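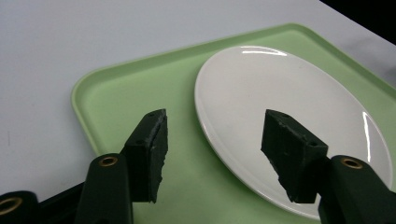
Print this chapter | E-mail this chapter

Chapter 6
When the Grip Lets Go

Pick up a dinner plate. Go on, if there's one nearby! You probably slid your fingers under the rim, tightened a little, felt the weight shift and tightened a little more, all in less than a second and without a single conscious thought. Now try to write down what you did, step by step, so that a machine could do it. Welcome to one of the most enjoyable problems in robotics, and one of the noisiest when it goes wrong.

This chapter is about a dropped plate. It happened on a table-clearing line at the Gundton plant, where a two-finger gripper built by Soditon had been lifting plates and setting them in a rack. It had done 500 lifts in its acceptance test with no trouble. On lift 531 the plate tipped, slid out of the fingers and broke on the floor, inside the area where a worker was wiping down the next table. The worker was not hurt. The arm carried on to the rack and opened its fingers over it, just as if the plate were still there.

Read that last sentence again, for there are two faults in the story and students usually spot only the first. The grip failed, and then the controller failed to notice. We will take them in that order.

The grip first. Friction between a finger pad and a smooth rim depends on the pad material, how hard the fingers squeeze, and what is on the surface. At Gundton the pads had picked up a thin film of dish soap. The squeeze force was set at 20 newtons, which had been plenty with clean pads. With soap on them it was barely enough, and the plate began to turn about the rim as soon as the arm sped up. Section 6.2 works through the forces, and I promise the math is friendlier than it looks.

Now the part I find really exciting. The gripper already had a sensor that measured the gap between its fingers! When the plate left, the fingers closed past the thickness of the rim, and the number was sitting right there in the log. The program, written by the integrator Şimşekoğlu, read the gap once at pickup and never again. A second check during the move would have stopped the arm and sounded the alarm. Section 6.3 shows how to add one, using the Plustside simulator that you set up in Chapter 2.

Before you go on, find the emergency stop on your own lab bench and press it. Make sure the arm stays stopped when you release the button. Then turn to Section 6.1.

This site uses cookies to remember your place in the book. Accept | Settings

Contact the editors | Copyright 2018 | Back to top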